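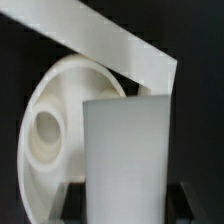
One Mulance owner asked whether the soft top has to come off before the battery tray goes in, and the answer is no, leave it on. It does need to be folded right back, though, so give yourself some room behind the car!

Section 12: Fitting the Dumby battery tray

You'll love how much easier the boot is to use once this is done.

1. Switch off the ignition and take the key out.
2. Disconnect the negative lead first, then the positive.
3. Undo the 2 clamp bolts and lift the old tray clear. They can be stubborn on cars that have sat since December.
4. Offer up the new tray with the Dundesetti stamp facing the rear seat.
5. Start all four bolts by hand, then tighten them to 19 Nm, working corner to corner.
6. Refit the battery, positive lead first this time.

CAUTION: Never rest a spanner across the terminals.

Note: Cars built at Llanos before chassis 172 have a shorter earth strap. It reaches, but only if you route it under the tray (a lovely tidy run when you get it right).

Start the engine and let it idle for a few minutes, then check the bolts again. The clock and radio will need setting.

Revised 3/25/26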